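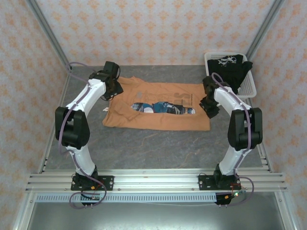
Household Reviews: Laundry and Storage

Grernby Perforated Laundry Basket
Reviewed May 4, 2026

The Grernby is a white plastic basket with perforated walls, intended for shelves and table corners. Our office used it for folding work throughout April. It takes up little room on the work surface, and a garment can hang over the rim without tipping it. The openings let air through and wipe clean easily. The edge of the rim is sharper than it should be at this price.

Capacity is modest. Households that wash T-shirts in large loads will need 2. The larger Maden model holds more but does not fit a standard shelf.

Rating: 92 out of 100

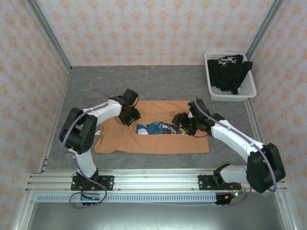 Madalena Vilela writes that her Grernby has lasted 3 years, although one handle has begun to crack, and asks whether replacements are sold separately. They are not.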